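**Bin picking: grasp ranking vs. just retrying. Our numbers, please poke holes**

**lschouten** (Lies Schouten)
Posting this before I lose the will. We've been running clutter removal out of a metal bin, single arm, two-finger gripper, fixed overhead-ish camera. Question was dumb and simple: does a learned grasp ranker still beat "pick any collision-free grasp, and if it fails try another one" once you allow retries?

Most papers report first-try success. Fine. But no one running a cell cares about first try, they care about bin empty and how long it took.

Setup:

- 100 bins per condition, mixed household stuff and toys, same object pool
- up to 12 attempts per bin, then it's counted as not cleared
- ranker is the one from our Illska codebase, trained on 2399 labeled grasps (small I know)
- baseline samples from the same candidates, no ranking, only the collision check

Result, short version: ranker wins clearly on first try. On bins cleared the gap almost goes away. Time per bin still favors the ranker but less than I wanted.

---

**prungate_pete**
2399 is tiny. you're measuring a bad ranker against random, of course the gap closes

---

**lschouten**
It's small, not bad. It wins on first try by a lot. If it was a bad ranker it'd lose there too.

---

**Chukwuemeka O.**
Chukwuemeka Omoregie here, I worked on something close to this. Two questions.

1. On a failed grasp, do you take a new image or go to the next candidate in the old list?
2. What counts as a fail? Empty fingers only, or dropped in transit too?

If the answer to 1 is new image, then your baseline gets a free benefit. Every bad grasp shoves things around, the pile spreads out, and the next sample is easier. You're comparing a ranker with a stirring machine.

---

**lschouten**
New image every time. Fail = object not in the drop zone at the end, so both.

And yeah the stirring thing. I think that's the actual result?? A failed grasp isn't wasted if it breaks up the clutter. We started logging scene change after each fail and it's a lot bigger for baseline. Ranker picks careful top grasps so when it misses it barely touches anything, then sees nearly the same scene and picks nearly the same grasp. Seen it do that 3 times in a row. Painful to watch.

---

**hex_driver**
so add a penalty for repeating a failed grasp. solved in like one line

---

**lschouten**
Tried, with a distance threshold around the failed pose. Helps some. Threshold is fiddly tho, too wide and you block the good grasp right beside the bad one. Small objects suffer most.

---

**prungate_pete**
can you show what a bin looks like? "mixed household stuff" could be anything. if its a sparse bin then none of this is about clutter

---

**lschouten**
Sure. Typical layout for what we call right-heavy, most things bunched on one side and one object off alone:

- green thing with the wavy base is the loner, either method should have an easy time there
- hairbrush with the yellow-orange block just under it is the pair I care about, they sit too close together for a lazy approach
- red-orange block is near the back wall, so finger clearance matters
- small clear round one, see below, hate it
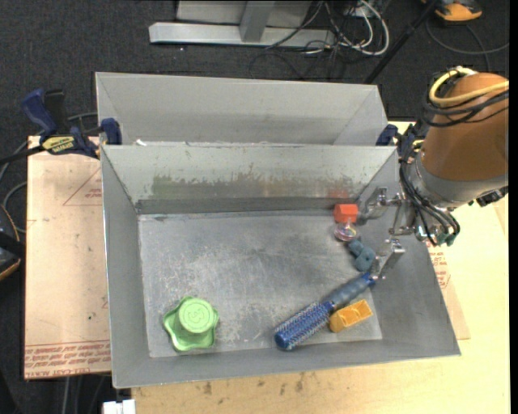 ### Stuff I should have put in the first post

- Walls. Metal, and they reflect. The red-orange block throws a red smear on the wall behind it. Segmentation sometimes buys it as a second object and the ranker happily scores grasps on a reflection. Collision check kills most of those but not all.
- Clear objects. Depth is mostly garbage on them. Both methods do badly, so it's a wash in the comparison, but it eats attempts.
- Right side is harder in general. Arm comes in over the right wall, so the wrist has fewer good angles down there. We didn't balance left and right layouts. Should have.

---

**prungate_pete**
ok but thats not a pile. nothing deep. call it tabletop with walls

---

**lschouten**
Fair, it's not deep. I never said pile. Ok I said clutter. Shallow clutter.

---

**Chukwuemeka O.**
I disagree with Pete a bit. Shallow and walled is its own problem, a lot of real totes look like that near the end. The last few objects are where cycles get burned. At Hinomico we had the same thing, the first half of the bin was quick and the rest took forever, nearly all of it objects against walls or touching one other object.

What I'd want from Lies:

1. Split by how many objects are left. I bet the ranker gap is large when the bin is full and gone by the end.
2. A third condition, a deliberate push when the top score is low. If stirring is what helps the baseline, do it on purpose and you should beat both.
3. Freeze the image after a fail, as an ablation. Takes the stirring benefit away from the baseline.

---

**lschouten**
1 I can do tonight, it's all in the logs.
2 yes, that's the plan for November if I get arm time.
3 hmm. Freezing feels unfair the other way, the scene HAS moved so you'd be running stale grasps. Collisions.

---

**Chukwuemeka O.**
Only freeze the ones where nothing moved past a threshold, then. Or reset objects by hand after a fail. Slow but clean.

---

**hex_driver**
by hand for 100 bins lol. poor intern

also is the farahani split public? wanted to run our ranker on the same layouts

---

**lschouten**
Farahani layouts are going up with the code, object poses plus the seed for the sampler. Meshes not yet, some of the toys we never scanned properly.

---

**lschouten**
Did the split. Omoregie's bet is half right. Gap is biggest when full and shrinks as it empties, but it doesn't vanish, there's a bump back up at the very last object. My guess is that with one thing left there's nothing to stir, so a bad grasp really is wasted. Plot is messy, need to redo the error bars before I post it.

---

**prungate_pete**
that bump is gonna be noise. how many bins even got down to one object under baseline

---

**lschouten**
Most of them. But ok, will put the counts per bucket in the plot. If it's noise it's noise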